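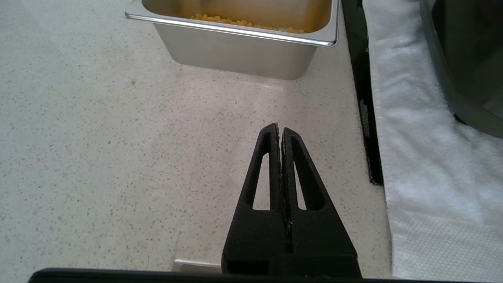
Regional carrier Vitesow is to start flying between Pitport and Clukunby in January, restoring a direct link that both towns have been without since the last operator pulled out.

The airline will fly the route 6 times a week, with no Saturday service. Flights will leave Pitport at 7.15am and return from Clukunby in the early evening, apart from Sunday, when both departures move to the afternoon. The journey is timed at an hour and ten minutes. Seats went on sale this morning.

Vitesow will use one of its turboprops, fitted with 86 seats in a single class. The aircraft is already based at Pitport, where it spends most of the middle of the day on the ground between its morning and evening rotations to the coast. Those rotations will be retimed slightly to make room for the new flights, and passengers already booked on them will be sent new times by email.
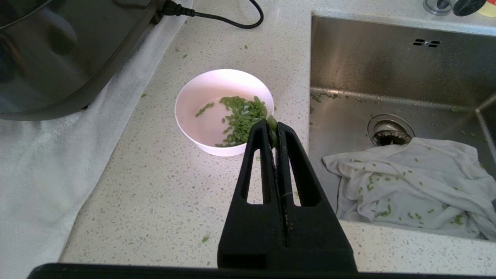

Yiran Lu told the airport's passenger forum that the morning departure was the one people had been asking for, but that the return was too early for anyone with a full working day in Clukunby. The airline has said it will look at the evening time again before the summer timetable is fixed.

Fares include one cabin bag. Hold luggage of up to 15 kilos can be added when booking or later through the website, and will cost more at the desk. Tickets can be changed up to two hours before departure on all but the cheapest fare.

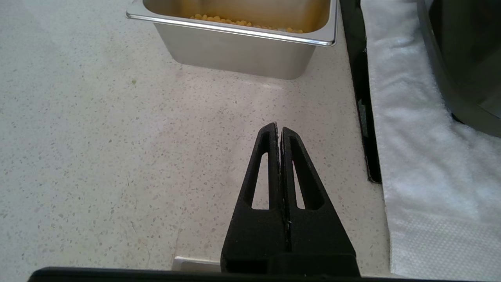 Catering on the route has gone to Li, which already supplies the airline's other services out of Pitport. There will be no trolley on a flight this short, and hot drinks will be handed out with a small boxed snack. Passengers in the departure lounge will have more choice, as Li also runs the food counter there and plans to open it at 5.30am to match the new flight. The counter will serve breakfast from stainless steel food pans until 10am, and sandwiches after that.

The two airports have agreed to hold landing charges at their current level for the route's first year. Clukunby has also resurfaced its short-stay car park and added a later bus into town, which will wait for the evening flight if it is delayed by less than half an hour.

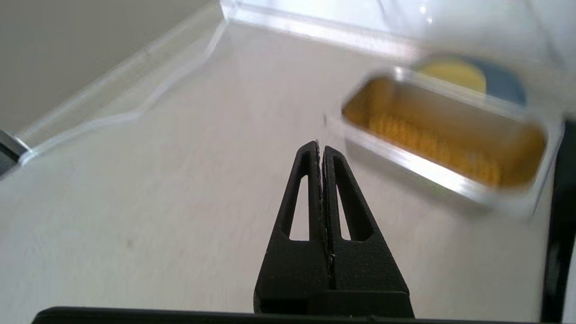
Qiuyue Qian wrote in to ask whether the bus would run on the Sunday timetable too - at present the last one leaves Clukunby airport before the afternoon flight is due in. The bus operator says a revised Sunday timetable is being drawn up and will be posted at the stops before the first flight.

An introductory fare will be offered on the first 500 seats sold, for travel until the end of March. Bookings can be made online or by phone.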